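Rileck Publishes the Setup Routine for Its Plate-Handling Cell, Including the Dull Parts

TRERCOMBE, April – Rileck today released the full setup and maintenance routine for its Undley plate-handling cell, a document the company has been promising customers for longer than it cares to put in a headline.

The routine is rehearsed in simulation before anyone picks up a hex key.
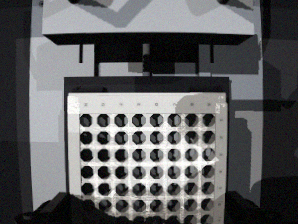
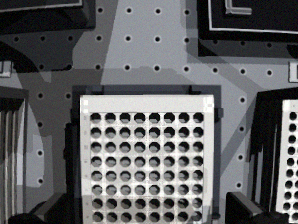

Most of the routine concerns the gripper. Fingers are checked for level against a reference block, then closed at low force on a blank plate and opened again, 35 times. If the plate has crept in its holder by the end, the technician goes back to step two and tries to stay pleasant.

"Customers call us about software," said Anastasia Nikolaidis, head of field service at Rileck. "We drive out, tighten a finger screw, and drive home. I would like to do less driving."

The release also covers holder alignment, which has its own chapter after a difficult winter at the Dalsgaard site. A holder there had been bolted down slightly crooked and the arm patiently retaught to match it. When the holder was finally straightened, every taught position was wrong. Markos Tsoukalas, who wrote the chapter, has titled it "Fix the Holder First."

Under the new schedule, finger pads are replaced every 333 hours of running time. Rileck concedes that a rounder number was available. It was tested, and the pads did not last that long.

A full setup takes two technicians nearly a morning. One technician can manage it alone, said Lambros Drakos of the training team, "but then you have to read the steps out loud to yourself, and people look in."

The routine is free to owners of the Undley cell and comes as a printed binder or a download. The binder has wipe-clean pages, at the request of everyone who used the last one.

Press contact: Rukhsana Farooqui, Rileck, Trercombe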